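Washing up, and who ought to do it

I have lived in shared houses for 17 years, which is longer than some people are married and with more arguments about pans. My current theory is that every household on earth contains one person who washes up as they go, one who "lets it soak", and one who has never knowingly met a sponge.

In the Skullholm Road house the soaker was Leonidas Makris. He once let a casserole dish soak from a Saturday until the council came to read the meter. He maintained it was a Greek method. His mother visited in November and told us it was no such thing.
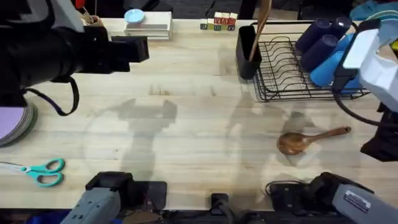

The rota years

Manee Srisuk drew up our first rota, in four colours, with a key. It lasted nine days. The trouble with a rota is that it tells you exactly who to be cross with, and before that we had all been cross in a vague and friendly way. By the second week people were trading Tuesdays for bin duty and I owed Leonidas three roasting tins and a colander.

We also tried the system where everyone owns one plate, one bowl and one mug. I can recommend it to anybody who never wants guests again.

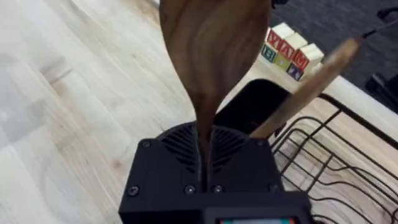
Filed under: Kitchen, Grumbles

I do have opinions about wooden spoons. They don't go in the dishwasher, they don't go in the sink overnight, and they are not for opening paint. My good one cost more than I'd admit to my father, and I oil it twice a year, usually while listening to the cricket and feeling superior.

Plates are another matter. Mine are a mixture of charity shop finds and things former housemates left behind, and I've grown fond of the mismatches. Remedios Echevarría left me a gravy boat when she moved out. I have used it once, for custard.

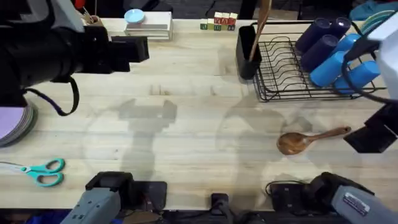
Plates on the left, good intentions on the right.

These days there are only two of us, and the arrangement is that whoever cooks doesn't wash. This sounds fair until you live with someone who can dirty up to 30 items making an omelette. I have started offering to cook a great deal more often. We eat a lot of toast.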